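3. Household textile reuse in Corkau: findings from the interviews

3.1 Background

The present chapter reports on the second part of the project, in which the group examined what households in Corkau do with clothing and linen that is no longer worn or used. The first part, a review of the municipal waste plan, is given in Chapter 2. Interviews were carried out in April by Krystyna Zawadzka and Roman Adamczyk, under the supervision of Grethe Lauritsen. Seven households took part. One further household in Galau was interviewed as a trial, and its answers are left out of the results.

3.2 Method

Each interview followed the same written guide and was held in the home of the participant. Questions dealt with storage, repair, giving away and disposal. Notes were typed up the same evening and checked by a second member of the group. Participants were free to skip any question, and two of them did so when asked about spending on new clothes.

3.3 Results

Six of the households keep worn-out cotton for cleaning. Old sheets and T-shirts are preferred, as they are soft and take up water well. Wool and synthetic fabrics are seldom kept for this purpose and mostly go to the collection point at Botesel, or into the general waste when the bus times do not suit.

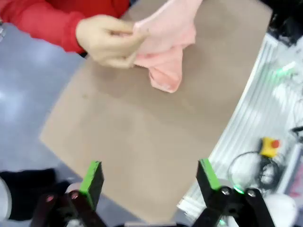
Figure 4. Pink cloth held in a gloved hand over a tan board.

Repair was less common than the group had expected. Buttons are replaced and hems taken up, but torn seams and worn elbows usually mark the end of a garment's use. Several participants said that they had learnt to darn at school and had since lost the habit — a point also raised in the reading for Chapter 2.

Giving clothes to relatives remains frequent where there are small children. Adult clothing is passed on far less often, and size was the reason most commonly given.

3.4 Limits of the study

The sample is small and was found through personal contacts. Tenants are poorly represented. Wanda Duda has proposed that the guide be shortened before it is used in Dudek, where the second round of interviews is planned.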